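Service d'information nutritionnelle Plallton
26 juin 2018

1/ Le service d'information nutritionnelle Plallton publie ce jour une série de messages consacrée à la prise des compléments de fer par voie orale : moment de la prise, associations à éviter, conservation, durée. Elle s'adresse aux adultes à qui un professionnel de santé a déjà recommandé une supplémentation.

2/ Rappel préalable. Le fer ne se prend pas « au cas où ». Une fatigue prolongée peut avoir de nombreuses causes, et un excès de fer n'est pas anodin pour l'organisme. Un dosage sanguin, comprenant en règle générale la ferritine, doit précéder toute cure.

3/ Cette exigence vaut tout particulièrement pour les hommes adultes et pour les femmes ménopausées. Une carence constatée chez ces personnes appelle la recherche d'une cause, notamment digestive. Commencer une cure sans avis médical peut retarder ce diagnostic.

4/ Le service a reçu au cours du mois de mai 2360 questions par l'intermédiaire de son formulaire. Le fer y arrive en tête des sujets abordés, devant la vitamine D et le magnésium. Les messages qui suivent reprennent les demandes les plus fréquentes, dans un ordre qui n'est pas celui de leur importance.

5/ Première demande : faut-il prendre son comprimé à jeun ? L'absorption est généralement meilleure à distance des repas. Le matin, au lever, avec un grand verre d'eau, convient à la plupart des personnes. Il est d'usage d'attendre ensuite un moment avant le petit déjeuner.

6/ La prise à jeun est toutefois moins bien supportée par certains. Nausées, douleurs d'estomac et constipation figurent parmi les effets indésirables les plus courants. Dans ce cas, la prise au cours d'un repas léger reste préférable à l'abandon du traitement. Le médecin ou le pharmacien peut également proposer un autre dosage ou un autre sel de fer.

7/ Des selles foncées, voire noires, sont habituelles pendant la cure et ne justifient pas à elles seules son interruption. Des selles noires, collantes et malodorantes, ou la présence de sang, imposent en revanche une consultation sans délai.

8/ Deuxième demande : le thé et le café. Les polyphénols qu'ils contiennent réduisent nettement l'absorption du fer. Il convient de laisser passer deux heures entre la prise du comprimé et la tasse. La règle s'applique également au thé vert, ainsi qu'au thé déthéiné, qui conserve une partie de ses polyphénols.

9/ Plusieurs correspondants demandent si un nuage de lait atténue cet effet. La réponse est négative. Le lait apporte du calcium, lequel gêne lui aussi l'absorption du fer.

10/ Troisième demande : le calcium. Les personnes qui suivent les deux supplémentations les répartiront dans la journée, par exemple le fer au lever et le calcium au dîner. Les produits qui réunissent les deux minéraux dans un même comprimé ne permettent pas cette séparation.

11/ Le zinc et le magnésium, à doses élevées, appellent la même prudence. Les quantités apportées par une alimentation ordinaire ne posent pas de difficulté particulière.

12/ Quatrième demande : la vitamine C. Elle favorise l'absorption du fer d'origine végétale. Un fruit frais, un demi-pamplemousse ou quelques lamelles de poivron cru au cours du repas y contribuent utilement. Attention cependant au pamplemousse, qui interagit avec plusieurs médicaments – la notice en fait alors mention.

13/ L'intérêt d'ajouter un comprimé de vitamine C à un traitement par fer déjà prescrit est moins bien établi. Le service ne le recommande pas de manière systématique.
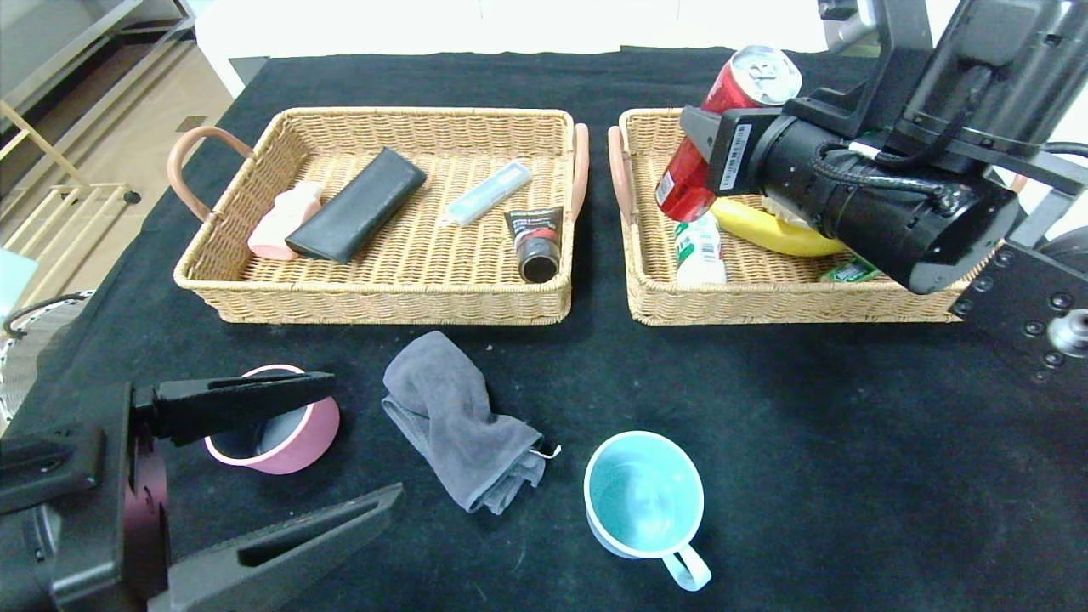 14/ Cinquième demande : les médicaments. Le fer diminue l'absorption de plusieurs d'entre eux, parmi lesquels la lévothyroxine, certains antibiotiques (cyclines et fluoroquinolones) et les bisphosphonates. L'intervalle à respecter varie selon le produit. Il figure dans la notice et doit être confirmé par le pharmacien.

15/ Les pansements gastriques et les antiacides réduisent quant à eux l'absorption du fer. Les traitements qui diminuent durablement l'acidité de l'estomac peuvent avoir le même effet. Aucun traitement prescrit ne doit être interrompu pour cette raison sans l'accord du médecin.

16/ Sixième demande : un jour sur deux ou tous les jours ? Des travaux récents, menés chez des femmes jeunes présentant des réserves basses, indiquent qu'une prise un jour sur deux pourrait améliorer la fraction de fer absorbée. L'organisme produit, après une dose de fer, une hormone appelée hepcidine, qui freine temporairement l'absorption de la dose suivante.

17/ Ces résultats sont intéressants, mais ils ne peuvent être étendus sans réserve à toutes les situations. Une personne dont l'anémie est marquée, une femme enceinte ou un patient suivi pour une maladie intestinale s'en tiendra au rythme fixé par son médecin.

18/ Gleice Vasconcelos, diététicienne au service, précise à ce sujet : « Un rythme que l'on respecte donne de meilleurs résultats qu'un rythme idéal que l'on oublie. Nous invitons les patients à parler de leurs oublis en consultation, sans gêne. »

19/ En cas d'oubli, on ne double pas la dose suivante. La prise manquée est laissée de côté et le traitement reprend au moment habituel.

20/ Septième demande : la durée. Les symptômes s'améliorent souvent avant que les réserves ne soient reconstituées. L'arrêt dès les premiers signes de mieux-être est une cause fréquente de rechute. Le traitement d'une carence avérée dure en général plusieurs mois et se conclut par un contrôle sanguin.

21/ Huitième demande : l'alimentation suffit-elle ? Elle suffit souvent à entretenir des réserves correctes. Elle suffit rarement à corriger seule une anémie installée. Les deux approches se complètent.

22/ Le fer dit héminique, présent dans les viandes, les abats, les poissons et les fruits de mer, est le mieux absorbé. Le boudin noir, les palourdes et le foie en sont de bonnes sources. Le foie est cependant déconseillé pendant la grossesse en raison de sa teneur en vitamine A.

23/ Les lentilles, les pois chiches, les haricots secs, le tofu et les graines de courge apportent du fer non héminique. Le trempage des légumineuses, avec une eau que l'on jette avant cuisson, abaisse leur teneur en phytates et améliore quelque peu l'absorption.

24/ Les épinards, souvent cités, contiennent du fer en quantité modérée, dont une faible part est absorbée. Ils gardent toute leur place dans les menus pour d'autres motifs, en particulier leur teneur en folates.

25/ Neuvième demande : la lecture des étiquettes. La quantité qui importe est celle de fer élément, et non la masse totale du sel (sulfate, fumarate, bisglycinate). Deux produits affichant le même chiffre en face avant peuvent donc apporter des quantités de fer très différentes.

26/ Le service rappelle que l'apport journalier de référence retenu pour l'étiquetage dans l'Union européenne est de 14 mg pour l'adulte. Les besoins individuels s'en écartent selon l'âge, le sexe et l'état physiologique. Ce repère ne constitue pas une dose thérapeutique.

27/ Dixième demande : la conservation. Les comprimés se gardent dans leur emballage d'origine, au sec, à l'abri de la chaleur. La salle de bains est à éviter. Les formes liquides suivent les indications du fabricant après ouverture et peuvent colorer les dents – une paille et un rinçage à l'eau limitent cet inconvénient.

28/ Avertissement important. L'ingestion accidentelle de fer par un jeune enfant est une urgence, même lorsque l'enfant paraît bien. Les comprimés enrobés ressemblent à des bonbons. Ils doivent être rangés en hauteur, dans un placard fermé. En cas d'ingestion, il faut appeler immédiatement le 15, le 112 ou un centre antipoison, sans faire vomir.

29/ Les personnes atteintes d'hémochromatose, ou dont un parent proche en est atteint, ne prennent aucun complément contenant du fer sans avis médical. Cette consigne couvre aussi les multivitamines, dont la composition doit être vérifiée ligne par ligne.

30/ Les donneurs de sang réguliers peuvent voir leurs réserves diminuer au fil des dons. Ils sont invités à signaler toute fatigue inhabituelle lors de l'entretien préalable et à respecter les intervalles prévus entre deux dons.

31/ Une fiche de 16 pages reprenant l'ensemble de ces recommandations est disponible gratuitement auprès du service. Elle comprend un tableau des intervalles à observer avec les principaux médicaments, ainsi qu'une grille de suivi des prises à présenter en consultation.

32/ La relecture de cette fiche a été assurée par Sibusiso Tshabalala, pharmacien. Les remarques des professionnels de santé sur son contenu peuvent être adressées au service par le formulaire habituel, sous la rubrique « Fer ».

33/ Le service ne perçoit aucune rémunération de la part de fabricants de compléments alimentaires et ne recommande aucune marque. Les messages privés sollicitant un avis sur un produit commercial précis ne recevront pas de réponse.

34/ Les présents messages ont une portée générale et ne remplacent pas une consultation. La prochaine série portera sur la vitamine B12 et traitera notamment des régimes végétaliens et des traitements prolongés par metformine.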